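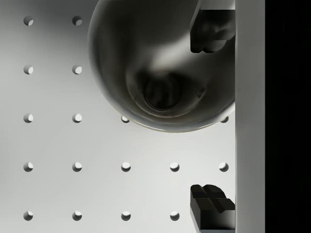

Simulated tabletop task: the gripper at a dark bowl, with the pegboard below.

Dastel Open Day: Frequently Asked Questions
Last updated Jan 9, 2025

What is the open day?
Once a year Dastel opens its Erport building to the public. You can watch the robot demonstrations, talk with the people who run them, and try one of the simulated tasks yourself. The next open day is in March. The exact day will be posted on this page and sent to everyone on the mailing list.

Where does it take place?
All demonstrations are in Gavalas Hall, on the ground floor. Use the main entrance and follow the signs to the left. The second-floor offices are closed to visitors.

Do I need a ticket?
Yes. Tickets are free, but the hall seats 122 people and we can't let anyone stand in the aisles. Each ticket is for one session. If you want to see both the morning and the afternoon session, please book one and ask at the desk on the day whether there is room in the other.

How long is a demonstration?
Each one takes 20 minutes, plus time for questions. Sessions start on the hour. If you come in late, you will be asked to wait in the lobby until the next one.

Will I see a real robot or a computer simulation?
The tabletop demonstration is run in simulation and shown on the large screen. The arm, the table and the dishes are all computer-rendered. A separate demonstration with a physical arm is planned for the afternoon, and we will confirm it closer to the day.

What does the robot do in the tabletop demonstration?
It handles everyday items on a perforated table. The presenter picks a task, such as moving a bowl or putting an item in the crate, and starts the run. You watch from an overhead view first and then from a wider view that takes in more of the table.

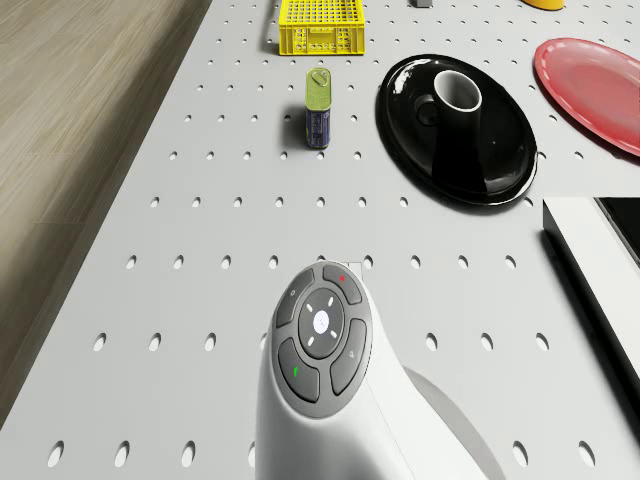 Wider view of the simulated table, with the arm in front of a tin, a yellow crate, plates and a cup.

What if the robot drops something?
Then it drops something. The presenter resets the table and starts again, or moves on to the next task if time is short. Failed runs are part of the session and we don't edit them out.

Is the robot controlled by a person?
It depends on the task. Some runs are driven by an operator with a hand controller. Others are driven by Boden, our in-house control software. The presenter says which one is in use before each run.

Why are so many of the objects shiny or dark?
Visitors ask this every year. Glossy surfaces pick up highlights, and a black cup on a black plate can be hard to pick out even for a person. We want those cases in the tests along with the easy ones.

How many runs have you done in simulation?
The current set for the tabletop tasks has 2,452 recorded runs. The set before it had 3,033, but it used an older table layout and we no longer show it.

Can I try it myself?
Yes. There are practice stations at the back of the hall. You don't need any experience, and staff will show you the controls. Turns are kept short when there is a line.

Is it suitable for children?
Children are welcome with an adult. The practice stations work best for ages eight and up, as the hand controllers are a bit large for smaller hands.

Can I take pictures or video?
Pictures are fine anywhere in Gavalas Hall. Please turn off your flash during the demonstrations. Video is fine too, as long as you don't film other visitors without asking them.

Is the building accessible?
The main entrance, the hall and the restrooms are all step-free. Spaces for wheelchairs are in the front and back rows. Please choose that option when you book so we can hold one for you.

Is there parking?
There is a small lot behind the building. It fills early. Street parking in Erport is free on the north side of the canal, a short walk away.

Can I bring a school group?
Yes, but group bookings are handled separately from single tickets. Use the group form and tell us the grade level and the number of adults coming.

I can't make it. Will the session be recorded?
The talks will be recorded and posted afterward. The practice stations will not.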